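I have now driven the Seltard 2 long enough to have opinions about its cupholders, so I suppose that makes me a reviewer.

The background, briefly. My old wagon failed its inspection in October with a list of faults that ran onto a second page, and the mechanic slid it across the counter without making eye contact. I needed something small, used, and dull. The Seltard was all of those and was parked three streets over with a sign in the window. The odometer said 2,853 kilometres, so the previous owner had either been very careful or had disliked it almost immediately. I didn't ask.

## The driving part

It comes with one engine, and Mevton (who build the thing) describe it in the brochure as "eager." I'd have gone with "audible." Around town it's perfectly pleasant. It pulls away from the lights without any fuss, the steering is light, and you can park it in spaces that would make a shopping trolley think twice. On the highway you plan your passing the way other people plan a kitchen renovation. There's a long hill between Tekin and the coast, and by the top of it I had been overtaken by a camper van with a canoe on its roof.

The gearbox is an automatic with a Sport button. I've pressed it many times. The dash goes red and the engine gets louder, and I believe the designers went home after that.

Ride is fine until you meet a pothole, and in my neighbourhood you meet them socially. The seats are better than they have any right to be. I did four hours in one go and climbed out in the same shape I got in.

## The living with it part

Boot space is 355 litres, if you believe the spec sheet and are prepared to pack in layers. Mine takes a week of groceries and one folded camp chair. Add a second chair and somebody is holding the eggs.

The touchscreen is where I lose patience. Heating, radio, door locks, even the rear wiper all live in there, in menus clearly organised by someone who rides a bike. Turning the heated seat down takes three taps, and the last one is a tiny grey square next to the one that turns the volume up. I've startled myself at 6 in the morning more than once.

And then the floor mats. The factory ones slide forward under the pedals, so I ordered a set from Driller, who do rubber ones with a raised lip. They came with a small plastic bag of bits.

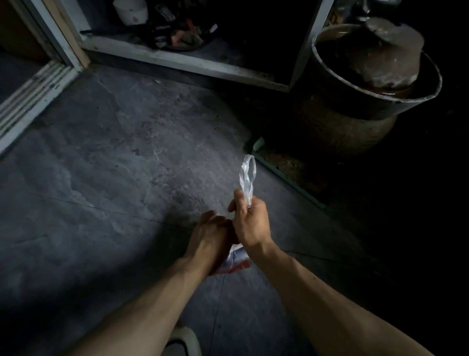
The instructions claim 13 minutes to fit the lot. I took most of an afternoon, including the stretch where I had the passenger mat in upside down and was composing a rude email. Once they're down they stay down, and the lip has already caught one full coffee. So I take back the email, apart from the bit about the diagrams.

Fuel use has been decent. I fill up every second week and don't wince any more, which after the wagon feels like a raise.

Would I buy it again? At the price I paid, yes, and I'd still grumble about the wiper menu. Next job is the rattle behind the glovebox. It only happens in third gear, or when I have a passenger I've just told about how quiet the car is.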